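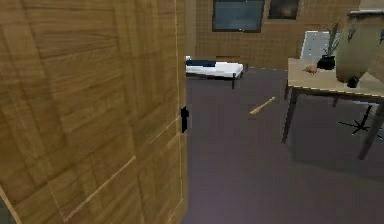

Open door, wood panels, small black handle.

Moving heavy stuff in a small shop
Vudusum Shop Notes, updated Sunday, September 29, 2024

Quick page, been meaning to redo it since March. Mostly stuff I keep answering by email. Lathes, mills, drill presses, welding tables, big vises. One or two people, a one-car shop, no forklift.

Before you touch it

Find the weight. Data plate, manual, seller. Don't trust the ad. My Solanki drill press was listed as "easy two man lift" and the plate said 292 lb.

Measure the doorway with the door open and the handle counted. Then the machine at its widest, handwheels and all. Take the handwheels off. Bag the screws, tape the bag to the casting.

Walk the route. Hoses, cords, thresholds, that one lip in the slab. Sweep it too. One little weld spatter ball will stop a steel caster dead.

Drain the coolant. Drain it again. There's always more.

Getting it off the floor

Pry bar and cribbing. Lift an inch, slide a block in, go to the other end, same thing. Slow is fine. Hardwood blocks, square ends, no knots if you can help it. I cut mine from pallet runners, 3 inches thick, and painted the ends yellow so they don't get burned in the stove.

Never put fingers under. Push blocks in with a stick. I use a broken broom handle.

Toe jack is worth the money if you move more than one machine a year. Bottle jack only if there's a real flat spot to push on. Not on a cast rib, not on sheet metal.
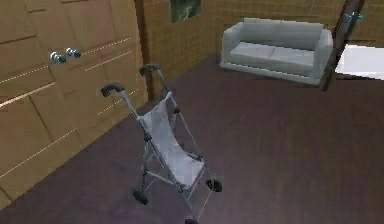

Two round knobs on the wardrobe, folding stroller in front.

Rolling it

Black pipe, all the same diameter, cut longer than the base is wide. Four is the least I'd use, six is nicer. As one comes out the back, carry it round to the front. To steer, tap the front pipe crooked with a hammer. Small taps. Takes some getting used to.

Skates are better on good concrete, worse on bad concrete. Check the rating on each one and figure on the load sitting on fewer of them than you've got.

Pallet jack: great if the machine is bolted to a skid. Bolted, not strapped. Lathes are top heavy and the weight is all at the headstock end, so forks go toward the headstock, not centered. My Molora jack is the cheap one and has held up OK, I just grease the wheel axles when they start to squeel.

Downhill, be above it with a come-along anchored to something real. A truck hitch, not a fence post.

Lifting with a hoist

Engine crane ratings change with the boom. Says 2000 lb on the side? That's boom all the way in, on mine anyway. Read the number at the hole you're using.

Nylon slings: look them over every time, both sides. Cuts, melted spots, red thread showing, tag gone. Any of those, it's trash. Cut it in half before you toss it so it doesn't come back from the bin.

Pad sharp edges. Old fire hose is perfect, split lengthwise.

Eye bolts: shoulder type, screwed down tight to the casting, pull straight up. An angled pull on a plain eye bolt will bend it. 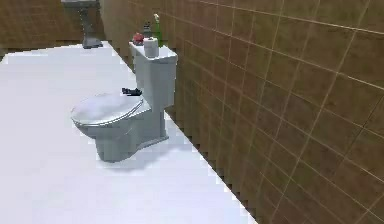 Lift an inch and stop. Look at it. If it tilts, down it goes and re-sling. Don't lean on the high side to level it, I've seen people do this.

Leave nothing in the air over lunch. Keep it low the whole way, couple inches off the floor is plenty.

Chain hoist care

Wipe the chain, light oil, run it both directions. Dirty chain wears at the spots you can't see, where the links touch. Hook latch should snap shut on its own. If the hook mouth looks wider than it used to, get the hoist checked or retire it. I keep a strip of cardboard with the hook opening marked on it from when the Herkonard was new. Dumb but works.

Don't hang any of this off a roof truss. Build a gantry or rent one.

Setting it down

Mark the footprint in chalk first. Leave room to open the electrical cabinet and to get a broom behind.

Level after it's been sitting a few days, then again after a month. Shims under the feet, steel ones, wood squashes. Put way oil on anything bare before you go to bed, a sweaty handprint will be rust by the weekend.

Anchors: read the manual before you drill the slab. Some lathes want them, some mills don't care.
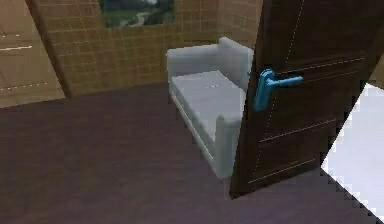
Dark brown door, blue lever handle.

Odds and ends

Gloves for the slings and cable, off near anything turning.

Steel toes. Yes even for the small vise.

One person calls the lift. Everybody else can only say "stop."

Label your shackles with paint pen, mine were all mixed up for years. Pin and body stay together.

Pipe rollers store nice in a length of drain tube screwed to the wall. Put a cap on the low end, ask me how I know.

Next update will have the gantry cut list, once I find teh drawing.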